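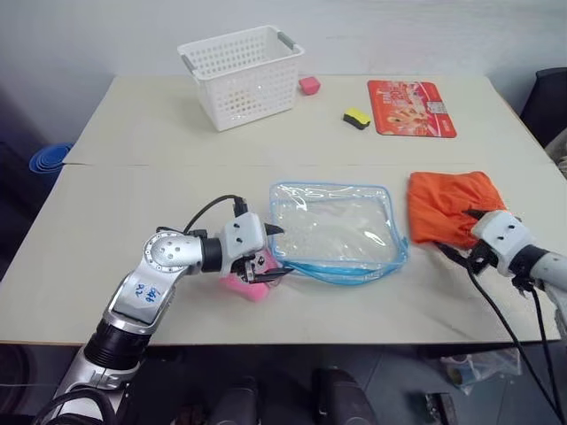 Figura 1. Mesa de trabajo de la unidad: cesta blanca, esponja, mantel individual rojo, funda transparente y paño naranja.

Taller de organización doméstica
Apuntes de la unidad 3: despejar, agrupar y guardar
Profesora: Elsie Nuttall
Versión del 29 de enero de 2024

Queridos alumnos, queridas alumnas:

Retomamos los apuntes donde los dejamos en noviembre, cuando terminamos la unidad de armarios y muchos me pedisteis algo más modesto, de andar por casa. Pues a eso vamos. Esta unidad trata de la mesa, de esa superficie grande que todos tenemos y en la que van cayendo las cosas a lo largo del día sin que nadie las haya invitado. Os pido que la leáis con calma y, si puede ser, sentados delante de vuestra propia mesa, tal como esté en ese momento (no vale recogerla antes, que os conozco).

Quienes venís del grupo de Tarık Uçar ya habéis trabajado la clasificación por uso y reconoceréis buena parte del vocabulario. A los demás os bastará con el repaso que viene a continuación.

3.1. Repaso de términos

Superficie de paso. Es la mesa, la encimera o la cómoda donde las cosas se apoyan un rato. El rato puede durar diez minutos o un invierno entero, y ahí empiezan los disgustos.

Contenedor de recogida. Cualquier recipiente que sirve para llevar objetos de un sitio a otro. Conviene que tenga asas y que se pueda coger sin hacer equilibrios. Una cesta de plástico calado como la de la figura 1, con sus dos asas grises, cumple de maravilla: deja pasar el aire y se limpia con un trapo.

Contenedor de destino. El cajón, la balda o la caja donde el objeto vive de verdad. Se confunde muchísimo con el anterior, y de esa confusión nacen las cestas eternas, esas que llevan meses al pie de la escalera con lo mismo dentro. Todos hemos tenido una. Yo tuve dos.

Funda de inspección. Nombre un poco pomposo, lo reconozco, para las bolsas y estuches transparentes que permiten saber qué hay dentro sin abrirlos. La de la figura lleva el borde en azul claro.

Textil de apoyo. Paños, bayetas, manteles individuales, salvamanteles de tela. Son las cosas que ponemos en la mesa para que trabajen y que acaban quedándose a vivir en ella.

3.2. Mirar antes de tocar

La primera parte del método es también la que más cuesta, sobre todo a las personas rápidas. Consiste en quedarse de pie delante de la mesa, con las manos quietas, y decir en voz alta a qué familia pertenece cada cosa. Sí, en voz alta, aunque os dé vergüenza y aunque haya gente en casa. Lefteris Mavromatis, que dio esta unidad conmigo durante dos cursos, lo llamaba «pasar lista», y el nombre se nos ha quedado.

Para nuestra mesa de ejemplo, pasar lista sería algo así: limpieza, la esponja; servicio de mesa, el mantel individual; guardado, la funda y la cesta; textiles, el paño doblado. El pequeño bloque rosado que está junto a la cesta lo dejo a propósito sin familia, porque en toda mesa hay un objeto que no sabemos dónde meter y quiero que practiquéis con uno. Lo llamaremos «el pendiente» y le dedicamos un apartado más abajo.

Anotad la lista en la hoja de trabajo. Con una línea por familia es suficiente; no hace falta que apuntéis colores ni medidas, ni que hagáis un inventario notarial como el que me entregó un alumno el curso pasado (precioso, por otra parte, y con letra gótica).

3.3. Agrupar sobre la misma mesa

Terminada la lista, se acercan unos a otros los objetos de la misma familia, todavía encima de la mesa y sin guardar nada. Sé que la tentación es coger la esponja y llevarla corriendo al fregadero. Aguantad. Cada viaje a otra habitación es una ocasión de distraerse: uno va a la cocina con una esponja y vuelve media hora más tarde con un café y el periódico.

Si la mesa es grande, usad las esquinas. Yo suelo reservar el fondo para lo que va a la cocina, el centro para lo que hay que revisar y el lado más cercano a la puerta para el contenedor de recogida. En una mesa pequeña se puede hacer lo mismo con dos bandejas, o con una sola y un poco de paciencia.

Ojo con los impresos. Un mantel individual con letras y dibujos, como el rojo de la figura, atrae la mirada y hace que la mesa parezca más llena de lo que está. Al agrupar, pongo siempre lo estampado en una misma pila y veo enseguida cuánto hay en realidad. Probadlo con los manteles de vuestra casa y contadme si notáis lo mismo, porque a Hüsnü Kurtuluş le ocurre justo lo contrario: él dice que lo estampado le descansa la vista y que son las superficies lisas las que le ponen nervioso. Lo hemos discutido muchas veces con muy buen humor y seguimos cada uno en lo suyo.

3.4. Los textiles: doblar con una referencia

Ya hablamos del doblado en la unidad 2, así que aquí solo recuerdo lo esencial para paños de cocina y bayetas.

Se extiende el paño sobre la mesa y se alisa con la palma, del centro hacia fuera. Se lleva un lado sobre el otro hasta que los cantos coincidan y se vuelve a alisar. Después se dobla otra vez en el sentido contrario. El canto más recto se deja siempre mirando hacia el mismo sitio, que en mi cajón es hacia la izquierda, y los pliegues sueltos van al otro lado. Ese canto es la referencia, y gracias a él la pila se mantiene derecha aunque los paños no sean todos iguales.

Las arrugas no importan. Lo repito todos los años y todos los años hay alguien que plancha los paños antes de la clase. Un paño de cocina con arrugas cabe en el cajón igual de bien y seca los vasos con la misma alegría. Planchadlos si os gusta planchar, por supuesto, pero no lo hagáis por mí.

Antes de doblar, tocad el tejido. Si notáis humedad, el paño se tiende y se guarda más tarde. Lo mismo vale para las esponjas, que necesitan escurrirse bien y quedarse en un sitio donde les dé el aire. A las esponjas de dos capas les miro siempre la unión, que es por donde suelen empezar a abrirse.

3.5. Las fundas transparentes

Me gustan mucho las fundas transparentes y quizá por eso las compro con demasiada facilidad. Sirven para cables, para recibos, para los lápices de los niños, para las gomas y pinzas que andan sueltas por los cajones. El plástico se arruga con el uso y entonces hace reflejos, de modo que, según le dé la luz, hay que inclinar un poco la funda para distinguir el contenido. Una etiqueta pequeña en una esquina resuelve el asunto.

Para quitarle arrugas a una funda vacía, colocadla plana bajo un par de libros pesados y olvidaos de ella unos días. No queda como nueva, pero mejora. No uséis la plancha ni el secador; Tarık Özkan lo intentó en el aula con la mejor voluntad y tuvimos que abrir las ventanas.

En la ficha Warness, que está en la carpeta común del curso, tenéis el modelo de etiquetas con el código de colores. En el aula usamos el azul para papeles, el naranja para cocina y el rojo para lo que hay que resolver pronto. En casa cada cual puede inventarse el suyo, siempre que lo conozcan todos los que viven allí.

3.6. El pendiente

Volvamos al objeto sin familia. Con él caben tres preguntas, y os ruego que las hagáis por orden. ¿Sé lo que es? ¿Lo ha echado alguien en falta? ¿Tiene otra pieza, una tapa o un juego al que pertenezca? Si la primera respuesta es que no, se pregunta en casa antes de hacer nada más. Parece una tontería, pero he visto tirar a la basura la pata de un mueble.

Si nadie lo reclama, el pendiente va a una caja pequeña con la fecha escrita en la tapa. La caja se revisa al cambiar de estación. En mi casa ocupa media balda del pasillo y hemos rescatado de ella un tapón de termo, un mando de persiana y la llave de una maleta que ya no tenemos (la llave sigue allí, me da pena).

3.7. Llenar el contenedor de recogida

Ahora sí, se carga la cesta. Lo rígido va abajo y lo blando encima, con una excepción: si lleváis una esponja usada, ponedla aparte, en un platito o en la mano, para que no moje los textiles. Una cesta que se estrecha hacia abajo tiene menos fondo del que promete la boca, así que no os fieis de ella y dejad el borde libre para poder agarrar bien las asas.

El recorrido se piensa antes de salir. Se empieza por la habitación más alejada y se vuelve hacia la mesa, dejando cada cosa en su contenedor de destino. La cesta tiene que regresar vacía. Si regresa con algo dentro, ese algo pasa a ser un pendiente y se le aplica el apartado anterior.

3.8. Actividad para la próxima sesión

Elegid una superficie de paso de vuestra casa y aplicadle el método completo: pasar lista, agrupar, doblar, revisar fundas, apartar el pendiente y hacer el recorrido. Escribid después una página contando cómo os ha ido, con especial atención al momento en que os hayáis atascado. Me interesan más los atascos que las mesas bonitas.

Las personas que no puedan hacerlo en casa pueden usar la mesa del aula; hablad conmigo al terminar la clase y buscamos un hueco. El trabajo se puede hacer en pareja, y en ese caso basta con que una persona pase lista y la otra escriba.

Lecturas y materiales en la carpeta común: ficha Warness (etiquetas), cuaderno Orlow, capítulo 2 (doblado de textiles pequeños) y la hoja de trabajo de esta unidad. Traed también un paño de cocina cada uno, del tamaño que tengáis, para repasar juntos el canto de referencia al principio de la clase.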